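The Great Condiment Reckoning

Tuesday, April 7, 2026

3 comments | 5 shares

My sister-in-law Hema Reddy came to stay in March and opened our fridge looking for milk. She found it eventually. On the way she met a mango chutney, a second mango chutney, and a jar with no label that she put back very gently, the way you'd return a baby bird to its nest.

So last weekend I took everything out. The rule was simple: bottles on one side, tubs on the other, and anything I couldn't identify by smell went in the trash. I lost a fair amount of mustard this way – I think it was mustard.

The squeeze bottles were the worst of it. You can't see how much is left, so you buy another, and then you own two half-empty ones that both make that noise at dinner. Jars at least have the decency to look empty when they're empty.
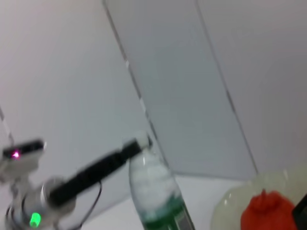 Water got its own argument. I say a bottle of water has no business taking up cold space when we have a faucet. My husband says the faucet is not cold. We have been married long enough that neither of us got up to check, and the water stayed.

The big plastic tubs I kept, on the grounds that one day I'll make soup. I did throw out the lids that fit nothing, all except one, which I have a feeling about.

The door shelf now closes without a shoulder. Hema has been sent a photo and replied with a thumbs up, then asked what happened to the unlabeled jar. I've told her it went to a farm.

Related posts
The Drawer We Don't Open
Cliltholm in the Rain, With Sandwiches
Jyoti Rana's Lentils, Attempted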